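Tomatoes on the landing: a summer start

The seedlings went out on Tuesday, 20th December, which is late even by my standards, but the wind had been coming up the gully for a fortnight and I wasn't going to lose another tray to it. They're in now! If you've been reading since April you'll know this is my third attempt at growing food on the back landing at Hatard, and I'm more excited about this one than I was about the other two put together.

For new readers, the landing is a concrete slab at the top of the back stairs, facing north-east, with a solid rail on one side and an open one on the other. It gets full sun from breakfast until just after lunch and then nothing at all, because the neighbouring block throws its shadow across the lot. I used to think of that as a problem. After last summer, when we had a run of hot afternoons and everything on the western balconies was cooked, I've come around to thinking it's the best spot in the building.

The varieties this year are Grønli and Skerkunent. Grønli is a small green-when-ripe cherry that I grew from saved seed, and it did so well in its little pots that I had to give half of them away (you know who you are, and I want reports). Skerkunent is a dwarf bush type with wrinkly dark leaves, stocky as anything, and it's meant to top out at 70 centimetres. I'd been looking for a short tomato for ages. Anything tall on this landing ends up leaning over the open rail like it's waiting for a bus.

The pots are the big change. Last year I used whatever I had, and what I had was too small. A tomato in a little pot on hot concrete needs watering morning and night, and the one day you go to the beach it sulks for a week and then gives you fruit with black bottoms. That's blossom end rot, and in containers it's nearly always down to the watering being all over the place. So I've gone up to proper deep tubs, and I've lifted every one of them off the slab on offcuts of decking timber so the air can get under. The difference in how the mix holds its moisture is already obvious when I stick a finger in. 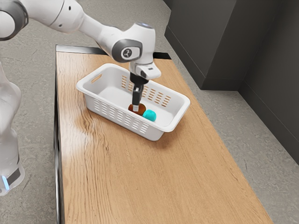
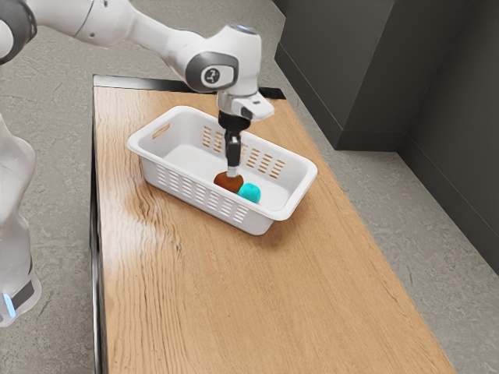 On to the mix itself, and I did a bit of reading over winter. The bag stuff I bought in the first year was mostly bark and it dried out to something like muesli. Once it's that dry the water just runs down the inside of the pot and out the bottom, and you think you've given it a good soak when the root ball hasn't had a drop. This time I've used a premium potting mix, a couple of buckets of sieved compost from the shared bays downstairs, and a good handful of coir in each tub. I soaked the coir overnight first. It swells up far more than you'd expect and I ended up with enough to do the strawberries as well.

Planting was the fun part. I took the lower leaves off each seedling and buried the stem right up to the first good set, deep enough that they looked a bit ridiculous, all that growing and then back down a hole. Tomatoes will put out roots all along a buried stem, so the plant gets a much better hold. Then a slow watering, a second slow watering once the first had gone down, and a layer of sugar cane mulch kept a finger's width clear of the stem.

I've sown basil in the gaps. I know opinions differ on whether it does anything for the tomatoes, and I can't say I've ever noticed that it does, but it likes the same conditions and I like eating it, so in it goes. There's a row of marigolds along the solid rail too, mainly because the colour is so cheerful from the kitchen window.

Feeding I'm keeping simple. There's slow-release in the mix already, and once the first flowers open I'll start on a liquid feed with plenty of potassium, at half strength, once a week. In the second year I went at it with a high-nitrogen feed and grew the most magnificent leaves you've ever seen. Beautiful plants. I picked 2 tomatoes.

The one thing still to sort out is shade. The morning sun is lovely now but by late January it'll be fierce, and young fruit can scald quite badly. I've bought a length of pale shade cloth, 900 millimetres wide, which happens to be almost exactly the depth of the landing. My plan is to run it along a wire at head height with curtain hooks so I can slide it across before the really hot days and pull it back afterwards. If anyone has put up a wire on a rendered wall without making a mess of the render, please write and tell me how you did it!

A few of you asked about the Fikari beans I mentioned last time. They're up, they're climbing, and they've already found the downpipe, so I've given them some twine to distract them. The flowers are a deep pinky red and the bees have come all the way up the stairs for them. I'll be saving seed from the strongest plants at the end of the season and there should be plenty to share around. They need next to nothing from you apart from water and something to climb, and they're a great one for kids, as you can nearly watch them move.

If you're still thinking about getting something in before the new year, do it. You've missed nothing with beans, basil, lettuce in a shady corner, or cucumbers if you can find the room. For tomatoes at this point I'd buy an advanced seedling over starting with seed, and choose a cherry or a dwarf, as they're quicker to fruit and you'll be picking while the evenings are still long. Look for one with a thick stem and no flowers on it yet. The tall ones already in bloom are tempting, but they've usually been sitting in that punnet too long and they take ages to settle.

Water in the morning if you can, at the base and off the leaves. I'm giving each tub a full can every day for the first week and then dropping back to every second day, with a finger in the mix to check before I go filling anything.

Next time I'll have news on the shade cloth, and with a bit of luck the first Grønli flowers.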